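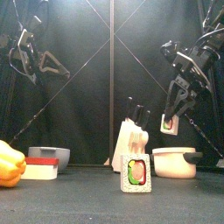 The Estville import dropped 107 records from the June batch, and all of them failed on the same check. Pastport rejects a catalog entry when the object type is "kitchenware" and the height field is blank. That rule makes sense for full-size pieces. It doesn't work for toys, where the old cards give a scale or nothing at all. A row of toy kitchen objects set out on a dark gray tabletop, like the one at the top of this message, would come in under the old cards as a single line with no height. I would prefer to keep those as one record with type "toy, kitchen" and skip the height check for that type.

On the earlier question about date ranges:

> The Zein export writes "before 1920" as an end date with an
> empty start date. Pastport reads the empty start as zero and
> sorts the record to the top of every list. Is there a setting
> for this, or do we have to fix the file by hand? We have 3097
> records in the set and I have only looked at the first page.

There is a setting, but it is per collection and it is off by default. Open the collection profile, go to Dates, and change "empty start" from "zero" to "unknown". Then rebuild the sort index. The change does not touch records already indexed, so without the rebuild the list will look the same as before.

Two cautions. The rebuild locks the collection for editing. On the Plellov server it took roughly 400 seconds for a set close to yours in size, so run it after 6 p.m. if other people are entering data. Also, "unknown" sorts to the end in list view but still to the front in the printed register. I consider that a bug and have reported it. Until it is fixed, sort the register by accession number.

If you would still like to fix the file itself, the start date is column 2 in the Zein export. Put a question mark in the blank cells. Do not use a dash, which the importer reads as a minus sign.

I can send the mapping file for the toy type to anyone who wants to test it on a copy.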